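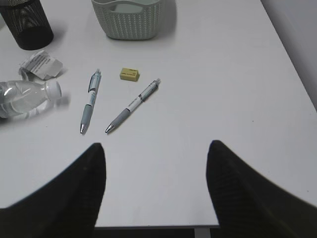 # Washing a climbing rope (and the rest of the stinky pile) at home

My rope had got to the stage where belaying with it left my hands black, and I'd been putting the job off since April. So yesterday I finally did the lot: rope, shoes, chalk bag, the harness that lives at the bottom of the closet. A few people at the Studoteo wall asked how I go about it, so I'm writing it down while my fingers are still wrinkly.

## The rope

Find the booklet that came with it first. Makers differ on water temperature and on whether a machine is okay, and if yours says something different from me, go with yours.

I use the bathtub. Scrub it out well beforehand and rinse it twice, and I mean properly rinse it. Bathroom cleaner is the last thing you want near nylon, and bleach is even worse. Then I run cool water to a bit below the overflow and flake the rope in loosely, one armful at a time. A tight coil stays dirty in the middle!

For soap I use the rope wash from Pludberg, a capful, swished around before the rope goes in. Leave it for half an hour and go make coffee. When you come back the water will look like something out of a storm drain, and you'll be either horrified or delighted (I'm always delighted).

Drain, refill, swish, drain again. My rope took 6 rinses this time, which is a personal record and says a lot about the sandy crag we've been going to. Keep going until the water runs clear and there's no foam when you squeeze a section.

If you want to get the sheath really clean, pull the rope through a rope brush on the way out of the tub. Liam Mac Carthaigh lent me his, one of those spiral ones, and it picked up a surprising amount of gray fuzz and grit. Run your fingers along behind it and feel for flat spots or mushy bits. You're handling every foot of the thing anyway, so that's your inspection done too.

### Drying it

Out of the sun, away from the radiator, and never in the dryer. I drape it in big loops over a clothes rack with towels underneath, and turn it over when I walk past. Mine needs two full days, sometimes longer if the weather's damp. It'll feel dry on the outside long before it is, so don't bag it early. A fan on low helps.

## Shoes

I don't put climbing shoes in the machine. Leather ones change shape and I've had glue let go on me, so they get the old toothbrush treatment: lukewarm water, a drop of dish soap, scrub the inside as far down as the brush will reach, then wipe out the suds with a wet cloth until it comes away clean. Stuff them with newspaper and swap the paper after a couple of hours.

For the rubber, a damp rag is plenty. If the soles have gone shiny, a light rub with 2000 grit paper does next to nothing (I tried it, don't bother). Something much coarser, used gently, brings the grip back.

For smell in between washes, Rosalie Strebel swears by cedar chips in an old sock. I tried it and liked it a lot better than baking soda, which got into the stitching and stayed there for weeks.

## Chalk bag

Turn it inside out over the trash can, *outdoors*, and whack it. Then hand wash it with the lining facing out. The fleece takes forever to dry, and if you put chalk in while it's damp you get paste. Ask me how I know.

## Harness

Same tub, same soap, clean water. Go easy around the tie-in points — soft brush only — and look at the stitching while you're there. Hang it by the waist belt, away from direct sun.

## Putting it all away

My gear used to sit in the garage next to the car battery charger, and I've since moved it. Acid and webbing shouldn't share a shelf. Now it's in a lidded crate in the hall closet, with the rope in its bag on top. I got the crate at Moser, the one with the holes in the sides, so a bit of air gets through.

The ends of the rope get a fresh band of tape while I'm at it, and I write the year I bought it on the tape with a laundry marker. The ink goes on the tape only, never on the rope itself. And wipe out the tub before anybody wants a bath. The ring it leaves comes off easily the same day, but it's a real chore the next morning.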